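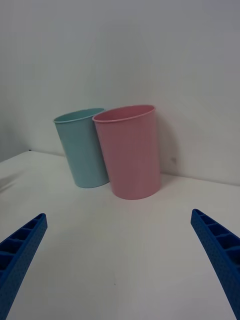
Findov drinks log, README. One CSV, one notes file, kept by whoever poured. It records which cup got which drink at tasting and whether anything ended up on the table. Cups are entered by color and nothing else. The pink one and the light blue one have no printing and no handles, so color is what you've got to go on. Don't write "left cup" or "right cup", people move them. Don't write "the big one" either -- the nearer cup always looks bigger and we had a whole week of rows that made no sense.

What's in the folder

findov_drinks.csv -- the log, 62 rows, one row per pour
cups.txt -- color names we use, plus the old ones
notes.txt -- free text, mostly Horacio
README -- this

Columns

cup: pink or blue. "Blue" means the light blue one. Early rows say aqua, same cup. If you see "rose" that's pink, Rūta's word for it, left as is.
drink: short name, lower case, see the list in notes.txt
fill: low, half, high
spill: y or n

Four columns, that's it. There used to be one for temperature but it was filled in by feel and we dropped it. Do not add it back without a thermometer please.

Drinks

Mostly bottled stuff, Violeta Painemal buys it and writes the short name on a slip before anybody opens it. Short names are by look when we can't read the label. "milky-red" is any milky white drink under a red cap. Yes this lumps things togehter. If you can read the label, put the real name in notes.txt next to the row number and we'll split them later.
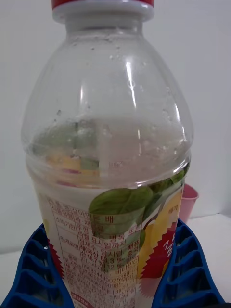

Clear bottle, red cap, Korean label with green leaves and a yellow fruit. Short name: milky-red.

For labels in Korean, copy the characters if you can, don't translate by guess. Nicanor Lagos guessed twice and both times he picked a line out of the ingredients table instead of the name. A percentage on the label goes in notes.txt with the word next to it, otherwise it's just a number and no use later. Fruit on the label is not the same as flavor. Write "fruit on label" and leave it.

How a pour goes

Cups at the back of the table, near the wall, both upright, side by side.
Bottle off to one side, cap on.
Pour pink first, then blue. Write the row before drinking.
Cups go back to the same spot after.

Pouring order was not fixed for the first 30 rows. Those have pink and blue in whatever order, and the row order in the file is the only record of it. Treat them as a separate batch if order matters to you. Abelardo Olivares wants to cut them, Rūta Butkienė wants to keep them, for now they stay.

Fill levels are by eye. Low = bottom covered. Half = half. High = room left for carrying it across the table without slopping. With milky drinks you can't see the bottom of the cup so low is a judgment call, and Horacio and Violeta do not judge the same. His lows are other people's halves.
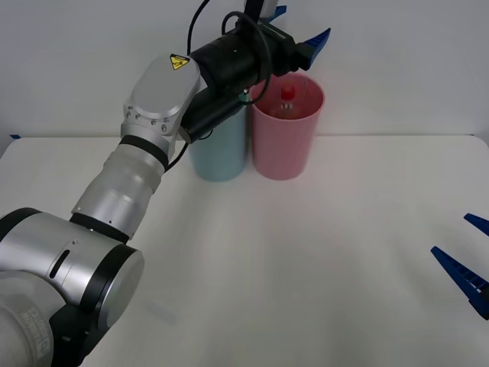 Spill means liquid on the table, any amount. A drip down the outside of the cup doesn't count. A ring under the cup does. Wipe it, then write y. Check the top before you write n, pale drink on a white table is easy to miss -- bend down and look along it from the side. There are probably a few wrong n's from Monday nights when the lamp was out.

Known problems

- 4 rows have a drink but no cup. Left blank, not guessed.
- Rows copied over from the Fakora sheet have fill as a number. Not converted yet, nobody remembers the scale.
- "milk" in old rows could be real milk or milky-red. Check notes.txt, and if it isn't there then no idea.
- Horacio Villalba's notes are by time of day and don't have row numbers. Match by drink name.
- Two spellings of half ("half", "haf"). Fix it if you're in there.

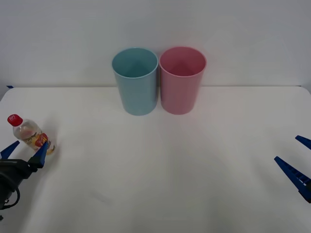

The Retamal set is different, don't merge. They used paper cups and threw them out after each pour, so there is no cup column worth the name. Same for Mokia, which was juice only and mostly done at breakfast, half of it standing up at the sink.

Adding rows

Add at the end, don't sort. Save as plain CSV, no colored cells, they vanish. If you get a new cup, put its color in cups.txt first and pick a word nobody can mistake for pink or blue. Rinse between drinks. A row poured into an unrinsed cup still gets logged, just say so in the notes.

Use of the file: free for anything, say where you got it. Names of pourers are not in the CSV and we'd like it kept that way.

To do: split milky-red, sort out Fakora fills, ask Abelardo again about the early batch.

Files > Findov > Drinks log > README

Contact: Violeta Painemal | Copyright Findov | Back to top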